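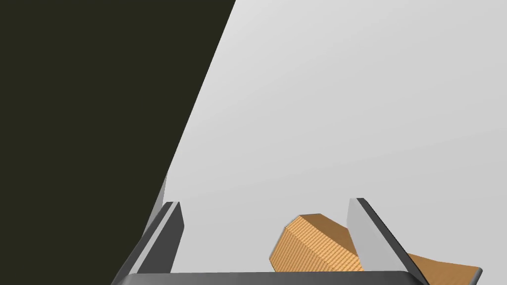 Every few months another article does the rounds telling you to paint the kitchen grey because grey "hides everything". I have lived with a grey kitchen for 6 years and I don't believe a word of it. Grey hides dust for a day or so, then shows every greasy fingerprint near the kettle. What pale grey does do well is make whatever you put against it stand out, and a bit of orange on light grey jumps at you from across the room, whether you wanted it noticed or not. So before you buy the paint, think about what lives on the bench.

Now, the tips. I've tried most of what gets passed around about cleaning painted kitchen walls and I'd bin half of it.

Bicarb and vinegar together
Stop doing this. It fizzes, everyone feels clever, and you're left with slightly salty water. Use bicarb as a paste on a stubborn mark, or use diluted vinegar on the window. For walls, a few drops of dishwashing liquid in warm water beats both of them.

Melamine sponges
They work, but they work by sanding. On gloss or semi-gloss you'll get a dull patch the size of your palm, and on flat paint you'll get a shiny one. Try it behind the fridge first. I used a Miva one on the wall beside the stove and I can still find the spot when the afternoon sun comes in.

"Washable" paint
I'd take the word with a pinch of salt. My tin of Andemen low sheen said washable in large letters and, in much smaller ones, to wait before washing. I went at a sauce splash after two days and took some colour off with it. Read the back of the tin. If it gives you a number of weeks, add one in winter.

Degreasing above the stove
Start at the bottom and work up, then rinse from the top down. I thought this was an old wives' tale until I did it the other way and got brown runs that had to be scrubbed out one by one. Two buckets, one soapy and one clean. Change the clean one when you can't see the bottom.

The sprays sold for this job are mostly a waste of money. Fleseo smells like a swimming pool and did no better than the dish liquid, and I gave it 12 minutes to soak where the label asked for less.

Lining the oven shelf with foil
People swear by it. Check your oven manual, because plenty of them tell you not to, and foil on the oven floor can stick to the enamel for good. A plain old tray on the shelf under the pie does the same job. Mine lives at 225 degrees most weekends and is the colour of a boot, and the oven floor is fine.

Splashback tiles
If you're sick of wiping paint, tile it. I put Talavera tiles behind the sink and they wipe down in seconds. The grout doesn't. Seal it, whatever the bloke at the counter says about it being pre-sealed, and go over it again every January or whenever water stops beading on it. An old toothbrush will do for cleaning. The special grout brush is a toothbrush with a longer handle and a higher price.

Lemon halves down the sink
Smells nice for an hour. Clean the trap.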